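Bench tips, Skolosik line - October 4, 2026

Quick ones, between batches. Most of this came out of the last 2 months, since the arms took over plugging at Tangen and we moved to prep and checking. Different work. Less thumb ache, more looking.

**Raise the board.** Lidded storage box under the tray. Any flat lid will do. Saves your neck and gives the fingers room at the front edge.

**Leads first.** Untangle before you hit start, not after. We used to do it by feel while plugging, the arm won't. Drape them over the front of the tray, bare ends away from the board.

**Red and black together.** One loose tie, 5 inches back from the plug. Tight ties make the plug twist.

**Wipe the finger pads.** Dry cloth, start of shift. Isopropyl at lunch if they look shiny. No kitchen spray!! Ledier bench tried it, sticky for a day.

**Read the print on the board** before you load the next plug. Silkscreen is small. Cheap reading glasses, keep a pair in the drawer.

**Stop button on your strong side.** Move it if you're a lefty. Takes 7 minutes with the short screwdriver.

Connector work on the green board:

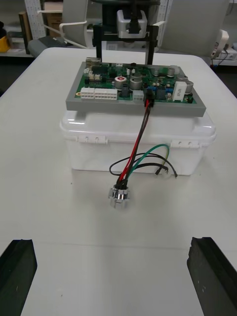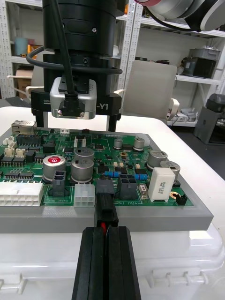
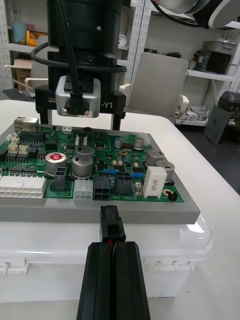
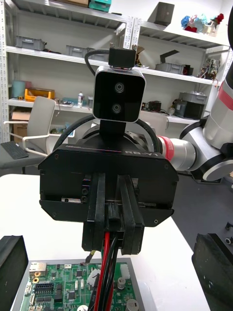 **Tug test stays with us.** Gentle pull on every plug, by hand, arm parked. I catch more now than when I was doing the plugging too - fresh eyes I guess.

**Breaks.** The arm doesn't get tired so the pace creeps up on you. Jimedska crew set a kitchen timer, we copied them. Stand up, look at something far away.

**Pay sheet.** Prep and checking go under the same code as assembly, people keep asking. Write your hours the old way untill April.

**Spares.** 12 plugs in a muffin tin by the monitor, sorted by pin count. Refil it before you go home.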